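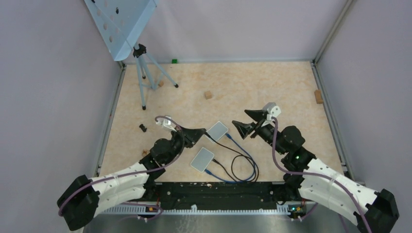 two arms, two flat grey devices, one pile of cords

Thread: budgeting a second two-arm cell – what did I forget

zeyu_j
Trying to get numbers in before the end of the month. We have the one two-arm bench (pic at top, cable sorting task) and I got the ok to price a second. Boss wants one figure, not a range. Current list:

arms, pair
grippers, pair, same black two-finger type
wrist brackets + modules
table and rail
walls
spares

Quote from Hallent covers the arms and grippers only. Rutora will do the table and rail but lead time is 8 weeks. What am I missing. Also is it dumb to buy the same thing again

troelsb
Cable management. Look at your own pic, purple cable looping right over the joint cover on the left arm. What does a replacement cost you and how long to get one? Put two full sets in the budget per cell. Not one. Two.

ruoxi.lu
seconding cables. We paid 1,046 for a set with connectors last year and that was after arguing

zeyu_j
1,046 for a SET? per arm or both

ruoxi.lu
both arms. shipping on top, dont remember how much

LStockli
Disagree on stocking two. They sit in a drawer, then somebody changes the connector and you own a drawer full of scrap. Buy one set, spend the rest on a third gripper. Fingers wear faster than cable does, at least on our bench.

troelsb
Your bench does boxes tho. Cord work is different, wrist is turning all day. We went through a set in 6 months.

LStockli
Six months with no strain relief I bet

troelsb
...some strain relief

hmyan
Are you budgeting the stuff that gets handled? Everyone skips this. For cords you want lots of kinds, stiff ones, floppy ones, flat, thick. Blue and black is a start but if the second cell only ever sees the same two devices and the same cords then what did you buy it for. Put a line in for props and make it bigger than feels right.

zeyu_j
Good one, had zero for that. We've just been raiding the junk drawer

hmyan
Junk drawer is fine until two cells want the same cord at the same time. Ask me how I know

ruoxi.lu
also lights. is that blue panel coming in over the back your light or something else? if its a light do you need one per cell and does it come with the tripod

zeyu_j
Tripod is from the old setup, not counting it. Lighting for cell two is a separate line, havent priced it. Kumarasinghe sent a catalog, all way over what I want to pay

LStockli
Price the walls properly too. We did plain panels on three sides, looked like nothing on the spreadsheet, then the profiles and corner posts came to more than the panels did. Get a cut list first. And order spare brackets for the profiles, they never send enough.

troelsb
Re your last question, same thing again – yes buy the same. Mixed arms means two sets of spares, two sets of everything. I would not even look at a different gripper.

hmyan
Half agree. Same arms yes. But gripper I'd at least trial something with thinner tips for the plugs. Pledel has a loaner program, we had a pair from them in February, no charge except return shipping. Put 0 in the budget and try it.

troelsb
Thinner tips bend. Then you're buying tips.

hmyan
Tips are cheap

troelsb
Tips are cheap until its the whole finger

ruoxi.lu
can we go back to the one figure thing. DON'T give one figure. Give one figure plus contingency as its own line. If you bury it in the arms line somebody will compare it to the Hallent quote and cut it

zeyu_j
Yeah ok. What percent

ruoxi.lu
we used 15 and used all of it

LStockli
10 if the table is a copy of the old one. More if you move the rail or change the mount spacing. Are you keeping the front beam the same?

zeyu_j
Same beam, same rail. Only change I want is somewhere to tuck the small wires under the right arm, its a rats nest down there, black yellow green red all bunched up. Rutora says a cover is extra

LStockli
Make the cover yourself. Do not pay Rutora for a cover.

troelsb
Agree with Leopold for once

zeyu_j
Updated list as of 3/18/26 – arms, grippers, one spare gripper, brackets and modules, table + rail, walls incl profiles and posts, lights, props, cables (TWO sets, sorry Leopold), contingency separate. Cover we make in house. Thin tips on loan if Pledel answers. Sending it up tonite

hmyan
Props number?

zeyu_j
nearly what one cable set costs

hmyan
Double it

LStockli
Labor. You have no line for whoever puts it together. Ours took one person most of a month and it came out of somebody elses budget, they were not happy

zeyu_j
ugh. ok adding, not sending tonite then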